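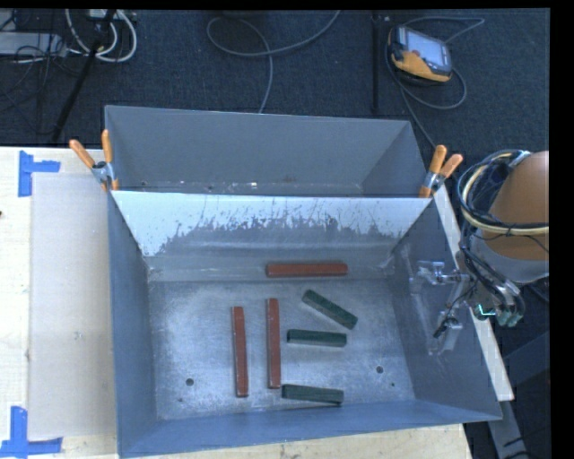

Sorting Bins and Colour Blocks: a gallery from the Pullumitz workshop

I've been told more than once that coloured blocks in a bin will teach anyone to sort parts properly. I have my doubts. The people who say so are usually selling blocks. Still, Dalva Bezerra asked me to write up the set we use for the beginners' bench in November, so I've had a proper look at it, and what follows is what I think of each bit.

The blocks
Red ones long, green ones shorter, all of them slim bars with square edges. The Virka leaflet claims the two lengths "train the eye". Maybe they do. The colour does most of the work if you ask me, and anyone who sorts by colour will never notice the length.

Three of each
Enough for a first go and not much more. The full Virka box holds 20 and I can't see that the extra ones earn their keep. They end up in a drawer.

The red pair
Two of the long ones lying side by side with a strip of bare metal between them. People call that tidy. Tip the same blocks in again and you'd get something else, so I wouldn't read much into it.

The greens
All over on the right, one of them on a proper slant. Beginners tend to go for the slanted one last, or so Dalva says. I've watched her groups and couldn't swear to it either way.

The bin
Grey metal with walls that lean outwards. I do like the sloping sides, as you can get your knuckles in without scraping them. Gebru make a plastic one at half the price and swear it lasts as long - I'd want to see one after four years on a bench before I believed that.

The floor of it
Scuffed and finely scratched, with a cloudy sort of shine. The catalogue word was "satin". Make of that what you will. There are two round holes towards the front, and I have read three different explanations of what they are for, none of them from the maker.

The back wall
Worn in ragged grey patches up where it's brightest, with thin dark scratches. So much for "hard-wearing finish".

The one behind
There's a second metal bin directly at the back of the first. Fine if you have the depth. On a narrow bench I'd put them side by side and save your sleeves.

Comments

citenon_fan
We have the Citenon blocks and they're no better. The paint chips at the corners.

Marrow
Length matters more than you think! Try it with the lights low, when the red and green both go muddy.

Dalva Bezerra
They do leave the slanted one till last. Come and watch again.

oldbench
Would you buy the set a second time?

Reply from the author
The bin, yes. The blocks I'd cut myself.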